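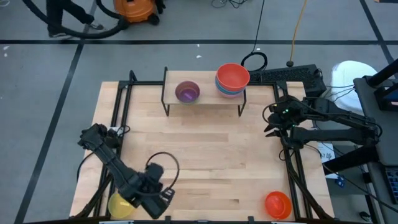 Grandach Forum > Research Money and Policy > Should small grants be given by lottery?

fallow_field
Posted in January, 9:12 am

Good morning to all. I would like to hear opinions on a question that we are discussing in my department at Kurden. The university has an internal fund for small grants, for things like travel to an archive, a few months of an assistant, or a piece of equipment. Each year there are more applications than money. Last year 100 people applied, and the panel could pay for 56 percent of them, which is a good rate, I know. But the panel needed many evenings to read everything, and the applicants needed even more.

The proposal is now this: the panel only checks if the application is serious and can be done. After that, all the names that passed go into a draw. I am in favor, but several older colleagues are strongly against. What is your experience?

tin_ledger
Posted 9:40 am

We had this in Bustos for three rounds. I was on the panel before and after the change. The reading became much faster, this is true. The applications became shorter too, because the form was cut to two pages.

But I want to warn you about one thing. When people know it is a draw, some of them stop caring about the text once it is good enough to pass. We saw plans that were fine but a little lazy. I can't prove that the work itself was worse.

marrow77
Posted 10:05 am

I am against it. Public money should go to the best idea, and if a panel cannot say which idea is the best, we should get a better panel. How do you explain to a taxpayer that the money was given by drawing papers from a hat?

fallow_field
Posted 10:31 am

marrow77, I understand the feeling. But how do we explain it now? In our panel the difference between the last funded application and the first refused one was half a point. One of the readers told me that he gave his marks late at night and would give others in the morning. This is also a kind of draw, only we don't write it in the rules.

marrow77
Posted 10:48 am

Half a point is still a judgment. A tired judgment, maybe. I would take it over a random one. And what about the really excellent application? In your system it has the same chance as the one that barely passed. I would be very angry if it were mine.

quiet_margin
Posted 11:20 am

There is a middle way that I have seen. The panel makes three groups. The top group gets the money directly. The bottom group gets a polite letter. Only the middle group goes to the draw. It answers the complaint of marrow77, at least in part.

The weak side is that you need the panel to agree on the borders of the groups, and this can take the same time as before. In our case they argued longer about who is in the top group than they used to argue about the whole list.

tin_ledger
Posted 11:52 am

Yes, the same happened to us when we tried it in the second round. We went back to the simple draw.

One more thing, fallow_field. Please decide before you start what people are told. We told them only "funded" or "not funded," and the ones who lost did not know if they failed the check or lost the draw. For a young researcher this is a big difference. I received 50 emails on this subject and answered every one.

fallow_field
Posted 12:15 pm

Thank you, this is very useful. I had not thought about the letters at all. I will add to the proposal that everybody learns if they passed the check.

oatline
Posted 1:37 pm

I read this with interest because I work on the administration side. You are all talking about fairness, but for me the question is the cost. At the Fallatness fund, where I was before, I once added up the hours for one call: writing, reading, meetings, and checking budgets. It came to 1464 hours. The grants were small. For some of them I think the hours were worth more than the grant.

So my opinion is that the draw is only half of the answer. If the form stays long, you save the time of the panel and nothing else.

marrow77
Posted 2:02 pm

That number is high, but did it include the time of the applicants who would write this plan anyway for their own use? I have used parts of refused applications many times. The work is not lost.

oatline
Posted 2:20 pm

It included them, yes. I asked people to estimate and they did not separate it. You have a fair point, and I would take some hours away for this. I don't know how many.

quiet_margin
Posted 3:08 pm

Could you simply divide the money between all who pass the check? Everyone gets a little less.

tin_ledger
Posted 3:25 pm

It works for travel. It doesn't work for an assistant, you can't hire half of the months and finish the job. We discussed it and the scientists with equipment requests were the loudest against.

fallow_field
Posted 4:44 pm

We have the same mix of requests, so I think it would be difficult here also. I will bring the two-page form and the simple draw to the next meeting, for a trial of two rounds. marrow77, I will include your objection in the paper in your words, if you allow it.

marrow77
Posted 5:01 pm

You can use it. Please keep the part about the taxpayer.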